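Home About Us What We Accept Schools Contact

About Zonetbridge

Zonetbridge collects, sorts and redistributes power cables, adapters and small computer accessories for schools, libraries and training centers.

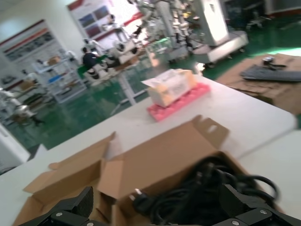 Black power cables in an open carton on a white table.

Print this page E-mail this page

Our Work

Zonetbridge is a nonprofit cable and accessory exchange. Offices, colleges and public agencies send us the cords, plugs, keyboards and connectors that remain after equipment has been replaced or a room has been refitted. We sort this material, test what can be tested, pack it in labeled cartons and supply it at no charge to organizations that have asked for it.

The exchange was founded by Rakiya Afolabi, who had managed equipment stores for a community college and was responsible each summer for clearing out the closets of four buildings. Monitors and computers were recorded in the inventory and had a defined route out of the building. The cords that belonged to them did not. They were placed in whatever carton was at hand and stayed there, while other departments of the same college ordered new ones. Ms. Afolabi proposed a shared shelf. The shelf became a storeroom, and the storeroom later became an independent organization with its own premises and staff.

In our last program year we received 2841 cartons and filled requests from 279 organizations. The greater part of these were elementary and middle schools. The remainder included branch libraries, adult education centers, a museum education department and several repair classes.

How Material Is Received

Donors may use any sturdy carton. We recommend a corrugated box with handle slots, filled no higher than the base of the flaps so that it can be closed flat and stacked. Cables are heavier than they look, and a large box filled to the top is difficult to lift safely. Donors with a large quantity are asked to use several medium-sized boxes.

On arrival each carton is given a receiving number and a paper label showing the donor's name, the month of receipt and the general contents as stated by the donor. The label remains with the carton until it is empty. Abilio Pastor, our receiving supervisor, maintains the register and is the person to contact about a delivery that has been sent but not acknowledged.

Cartons wait in the order in which they were received. Exceptions are made in July and August, when requests from schools are heaviest and cartons known to contain classroom equipment are brought forward.

How Material Is Sorted

Sorting is carried out by hand at open tables. The carton stands on the table with its flaps folded out, and the cables are lifted out one at a time. Tangled bundles are common. Staff are instructed to free a cable by working from the plug end, and never to pull on the cord where it enters the plug.

Every cable is placed in one of five groups:

Power cords with a standard equipment connector
Power adapters with an attached or detachable lead
Data and display cables
Keyboards, pointing devices and other items with a lead of their own
Material to be recycled

The last group includes any cord with broken insulation, a bent or missing pin, a loose plug or evidence of heat. It also includes cords that have been repaired with tape. We do not repair power cords, and we do not pass on a cord that someone else has repaired, even where the work appears sound. The copper is recovered through a licensed recycler.

Adapters present the greatest difficulty. An adapter without a readable rating plate cannot be matched safely to a device, and we do not attempt to do so. Where the plate is readable, the voltage, current and connector type are copied onto a tag that is tied to the lead. Mehwish Ghauri, who leads the sorting team, has compiled a reference binder of connector types with full-size outlines against which a plug can be compared. The binder is kept at the tables, and a copy is available to partner organizations on request.

Testing and Coiling

Power cords are examined along their full length and checked for continuity and insulation. Data and display cables are tested with the Leteo test board, a simple fixture built to our own specification that lights a lamp for each conductor. A cable that passes is coiled loosely in the over-under manner and held with a reusable tie. Tight wrapping around the hand or elbow is not permitted. It puts a twist into the cord that is hard to remove, and a school that receives twenty twisted cords will spend the first part of a lesson straightening them.

Keyboards are cleaned, laid flat on clean cardboard and tested key by key. Small parts are kept apart from them in shallow trays, as a short lead or connector is easily lost beneath a larger item. Delicate items are set on foam while they wait to be packed. We reuse the foam and cardboard that reach us with donations whenever their condition allows — very little packing material is purchased.

Packing and Dispatch

Outgoing cartons are packed to the request, with one type of item to a layer and a sheet of cardboard between layers. Heavy adapters go at the bottom. A contents list is placed on top before the flaps are closed, and a second copy is fixed to the outside. Oluwaseun Anozie, our dispatch coordinator, checks each list against the carton before it is sealed.

A standard request is for up to 4 cartons. Larger requests are accepted from school districts that will distribute the material themselves, provided that one person is named to receive it. Requests are normally filled in the order received. Where we cannot supply the full quantity, we send what is available and keep the balance open for the rest of the program year unless asked to close it.

Recipients may return anything they do not need. Returned cartons are received and sorted in the same way as new donations, including items that were tested before they left us.

Programs

The Vũ Shelf. Partner schools may host a small standing stock of the cords most often mislaid in classrooms. The shelf holds labeled bins and a sign-out sheet, and is refilled by us twice in each school year. The school is asked to name a member of staff to look after it. That person need not be a technician.

Zullel Workshops. These are half-day sessions for students aged twelve and over, held at the host school. Students learn to recognize common connectors, read a rating plate, inspect a cord for damage and coil it correctly. No cord is connected to a power supply during the session. Each group sorts an actual donated carton, and the material it has sorted is then tested by our staff before use. Teachers receive an outline and a list of table and floor space requirements in advance.

Storeroom Advice. At the request of a school or library, a member of our staff will visit and give written recommendations on the storage of cables and accessories. Most of these recommendations concern labels, carton size and the length of time an unidentified item should be kept. Our usual advice on the last point is one school year.

Governance

Zonetbridge is governed by a board of directors chaired by Kalevi Heinonen, formerly a district purchasing officer. The board approves the annual budget and the safety rules for sorting and testing. Directors serve without pay and may not take part in decisions on requests from an organization that employs them.

Our income comes from service agreements with donor organizations, from grants and from the sale of recovered metal. Recipients are not charged for material. Districts located at a distance may be asked to meet the cost of freight, and this is always agreed in writing before anything is shipped.

What We Cannot Accept

We regret that we are not able to receive loose batteries, battery packs, fluorescent lamps, toner, extension cords made up by the user, or cable that has been removed from inside a wall. Complete computers and monitors should be offered to an equipment recycler. If a carton is found to contain any of these items, the donor will be contacted and asked to arrange collection.

Donors are also asked to remove cable ties that have been pulled tight. Cutting them away at our tables takes time and has damaged a number of otherwise good cords.

Visits

Schools, donors and prospective partners are welcome to visit by appointment. Visits begin at 10:00 a.m. and include receiving, sorting and dispatch. Closed shoes are required in all working areas, and bags should be left at the front desk. Groups of students must be accompanied by a teacher. Arrangements may be made through Mr. Anozie, who will also advise on parking and on access for buses.

Print this page E-mail this page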